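Jan 20, 2024 – equipment planning, grippers

Went through the Pristora quote again. They want us to commit to 24 hand-held grippers by February, with the volume price falling away after that. I don't like being hurried by a price list, and I like it less when the spares are on a separate sheet. Pads, pivot bolts and charging leads are all extras. The line called "support package" has no content that I can find. Asked them to itemize it. They sent the same PDF back with a new cover page.

Celtitz is cheaper per unit and slower to ship. Their sales person told me the tool is good for 2000 hours. I asked 2000 hours of what, and got a brochure. If that figure is someone opening and closing the jaws on nothing, it's no use for budgeting. We squeeze things. Bags, mostly, and shiny ones slip, so people squeeze harder than they need to, and that load goes straight into the pads and joints.

Wear on the pads is what I'd budget for first. The ribbed blue ones grip snack bags well enough but I have no replacement interval I trust. Putting down two spare sets per tool until we have our own numbers. 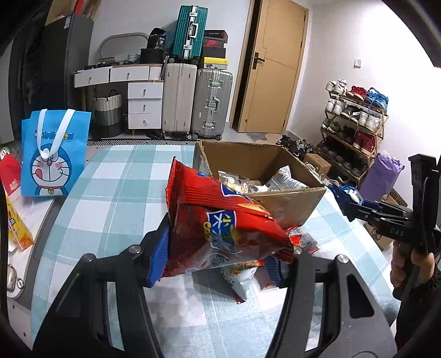

Do we need to buy all of them in one order? Buy seven now, run them hard on packaged goods, and decide on the rest when we know what a month of use costs us in parts.

That loses the volume price. I worked it through both ways on the old sheet and the gap is smaller than Pristora makes it sound, mainly due to the cost of storing and insuring tools that sit in a cupboard. Also, if they bring out a new jaw in the spring (they did last spring) we'd be stuck with a pile of the old one.

Driron came up again as the option for the fixed arm. I'm against it for this budget. Their demo had one kind of box, placed the same way every time, and the claimed success rate was 97 percent. Fine – for that box. Our items are soft, crumpled, half open and lying against each other. I'd want to see it done with our stuff on our table before a cent goes that way.

Deng is holding the demo slot open for us. Free apart from shipping, but read the return terms first, they are strict on scratches.

To do
– get pad price from Celtitz in writing
– ask both for the joint warranty, separate from the body warranty
– more than one charger per pair of tools, last time we ran short
– move the Driron line to next year's sheet, marked unfunded
– check whether the old cases fit the new handle, I doubt it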